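Zesar Teardown: Grip Faults Subset

Data card, last updated January 18, 2022
Maintained by the Witkowska bench group, Tarkville

What's in it

Zesar Teardown is a set of wrist camera recordings of a robot arm working inside open desktop computers. This subset holds only the runs that went wrong, and we think it's the best part of the whole collection! It has 985 episodes, 656 of them with matching joint torque logs. Most are memory module and cable tasks, with a smaller batch on coin cells.

The fault

In November the gripper began closing harder than it was told to. The command said "hold," the finger linkage kept squeezing, and the force reading stayed flat the whole time. We traced it to firmware build 3629, which dropped force updates whenever the wrist turned past its soft limit (an easy thing to do when you're reaching into a chassis at a slant).
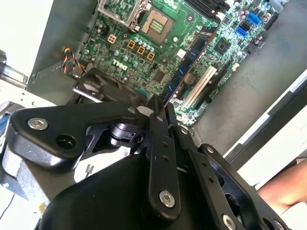
Two boards were damaged before we stopped. No one was hurt, but the arm was still powered while people worked close to it, so we count this as a safety matter and label it that way.

Labels

fault_type: overgrip, slip, stall, contact
force_valid: false wherever updates were dropped
near_person: true if any part of a person is in view

Known problems

Torque logs from build 3629 can lag the video. Please don't train a force model on rows where force_valid is false. They're great for fault detection, though, and we'd love to see what you build with them.

The Grarnolton split uses a different gripper and isn't affected.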